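Subject: Re: [filmclub] Second unit news on the Skarno sequel?
From: Delia Sima

3 min read

Eun-seong Kwon wrote:

> Has anyone heard whether the sequel to Skarno is really going ahead with
> Yu-na Joo in the lead? My cousin swears they have been shooting up in
> Barajas since November, but I can't find a thing about it except one
> blurry poster. Also, is Deok-su Myung directing again or did he hand it
> over? I loved the first one and would hate to see it rushed.

Hello Eun-seong, and hello to everyone who has been quiet over the winter (I include myself in that!),

Your cousin is right, and I'm so glad you asked, as I've been dying to talk about it with somebody. They are shooting, they have been at it for 19 days, and Yu-na Joo is very much in it. She plays the younger sister this time, the one who only turned up in the last ten minutes of the first film holding that letter. I thought she was the best thing in it even then, so you can imagine how I feel about her getting the whole story to herself.

Deok-su Myung is producing and has passed the directing over to Ye-rin Tak, who was his assistant on the first picture and then made that lovely small ghost film, Zalleck, which some of you saw with me at the Orkum last year. If you missed it, do hunt it down. It runs a bit slow in the middle – there is a long stretch with the ferry that I could have done without – but the last half hour had me gripping the armrest.
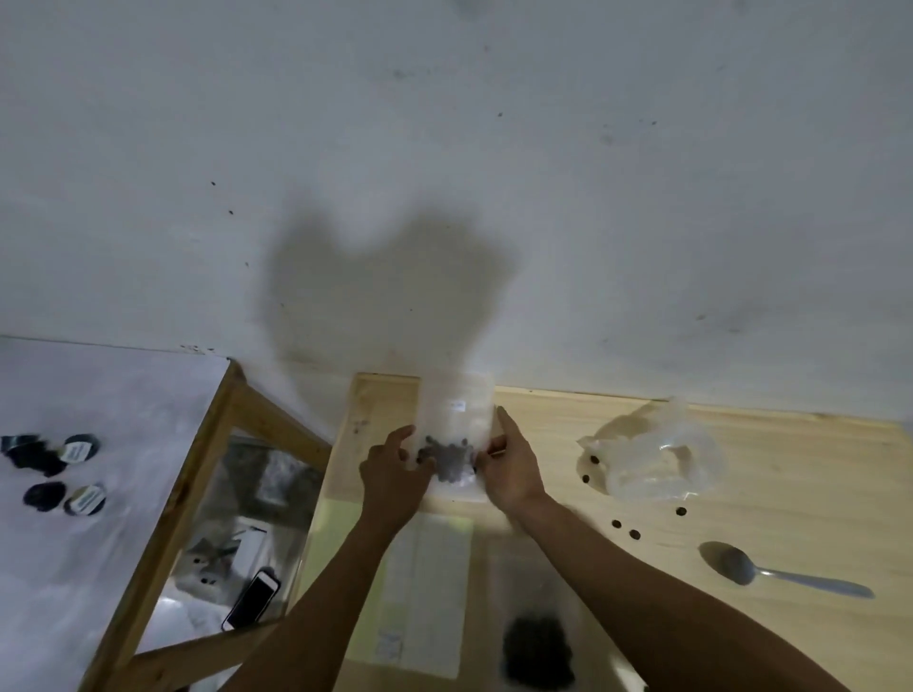 Two hands, a plastic bag and the shadow on the wall.

Now, as to whether it's being rushed, I don't think so. The first film came in at 152 minutes and Tak has said in an interview that she wants this one a good deal shorter, which worried me for a day or so until I went back and watched the original again. My goodness, there is a lot of walking in it. I would happily lose the second visit to the lighthouse and most of the business with the lawyer. The music is by the same fellow, and they are keeping the old house, although I gather the inside is a set now and only the front steps and the garden are the real place.

Shooting moves to the coast next for the storm scenes, and after that Joo has two weeks off to finish her television series. I have no release date for you, I'm afraid. My guess would be next fall, but my guesses have been poor before, as anyone who remembers me promising a Zalleck disc by Easter will tell you.
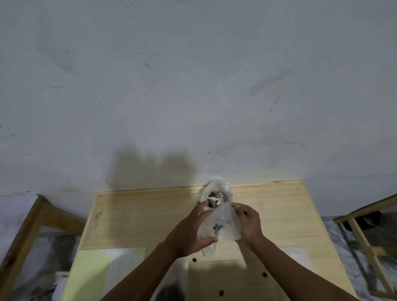
Do I need to have seen the first film to follow this one?

Tak says newcomers will manage fine, though the business with the letter will mean more to you if you know who wrote it.

Several of you wrote to me off the list with that same question, so I thought I'd put it in along with everything else. For my part I would see the first one anyway, and the Orkum is showing it again on Wednesday at seven. It's the big room, all 456 seats, so there is no need to fight over tickets like we did for the Zalleck night. I'll be near the back on the left with my usual bag of licorice, and there is always enough to share.

Eun-seong, do ask your cousin if they have seen any of the costumes – I'm hoping the green coat is back.

Warmly,
Delia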